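Home cooks wanted for the Plilton Leftovers Project

Do you cook at home most nights of the week? Do you have strong feelings about what to do with half an onion? We would love to hear from you!

The Plilton Leftovers Project is looking for 100 households in and near Vilville to help us learn how people plan, cook and use up food over one ordinary month. You don't need to be a good cook. Burned rice counts, and so does cereal for dinner. We want real kitchens with real refrigerators, including the jar at the back that has been there since last summer.

What you'll do

The study runs through March. You'll keep a short kitchen diary (paper or phone, whichever you like better) and write down what you cooked, what was left over and where it ended up. Most people in our test run filled it in while the kettle boiled. Once a week you'll weigh your food scraps on a small scale we lend you, and at the end you'll join a group conversation at the Verbruggen Building with other cooks from the study. The test group swapped so many soup recipes that we had to be asked to leave the room, so come hungry and bring a pen. 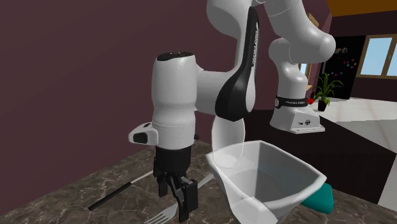

Image: Plilton media library

Who can join

Anyone 18 or older who lives within the Vilville bus area and eats at home at least 3 evenings a week. Singles, couples, big families, roommates who label their milk: all welcome. We're especially keen to hear from people who work nights, people cooking for a grandparent, and anyone who learned to cook somewhere other than here. The diary comes in English and Spanish, and we can take your entries by phone if writing is a bother.

Please sign up as one household, even if several of you cook. You can pass the diary back and forth, and we love seeing the handwriting change halfway down a page.

What you'll get

Each household that finishes the month receives a grocery card and a printed copy of the Imau cookbook, our collection of recipes sent in by earlier participants. There's a bread pudding in there that has won over people who swore they hated bread pudding. You also keep the storage tubs from your starter box. The scale has to come back, please!

Your diary is stored under a household number, and your name never appears in anything we publish. You can stop at any time and keep the cookbook.

How to sign up

Stop by the front desk of the Verbruggen Building, Room 1526, any Thursday between 4 and 7 p.m., or fill out the short form on the Plilton website. Tell us who is in your household, which evenings you usually cook, and one dish you make when there's hardly anything in the house. We read every one of those.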